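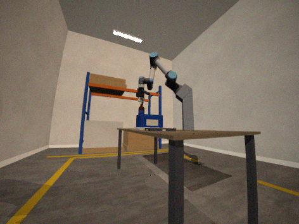
Nestetby Residents' Forum > Halls and Facilities > Revised storage rules for the pottery room

Skerau_Clerk
Members are advised that the revised storage rules take effect in November. Each hirer will be allotted 2 shelves. Items left beyond the end of term will be moved to the store and held for 70 days. Comments are invited in this thread before the rules are confirmed.

glazeandkiln
I wish to record an objection. The evening class has 407 pieces on the register, many of them awaiting a second firing. Two shelves will not hold them, and the store is damp from October onwards.

Ouellet_Lane
I must disagree with the previous poster. The register has not been revised in five years and a good number of those entries relate to former members. The day groups have had no shelf space at all during that period.

My suggestions are as follows.

1. The register should be checked before any shelf is allotted.

2. Tall or narrow-necked pieces should be kept on the lower shelves, with the name of the maker on the base.

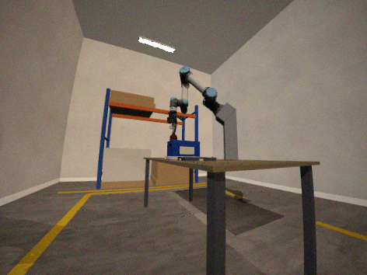 3. Crates should be permitted beneath the benches, provided that the fire exit remains clear.

glazeandkiln
Point 1 is accepted. I cannot support point 3 as written. The Plarkier crates purchased last year are too deep for the benches – they project into the walkway. Divided crates of a smaller size would be suitable for vases.
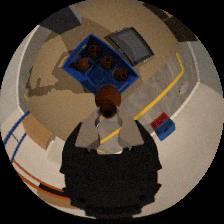 Vase above a blue divided crate.

Ouellet_Lane
I have no objection to smaller crates. The cost should fall on the hirers who use them.

glazeandkiln
The hire fee already includes storage. I do not agree to a further charge.

Skerau_Clerk
Both positions have been noted. The register will be checked first, and the question of the charge will be placed on the next agenda. Hirers are asked not to move one another's work in the meantime.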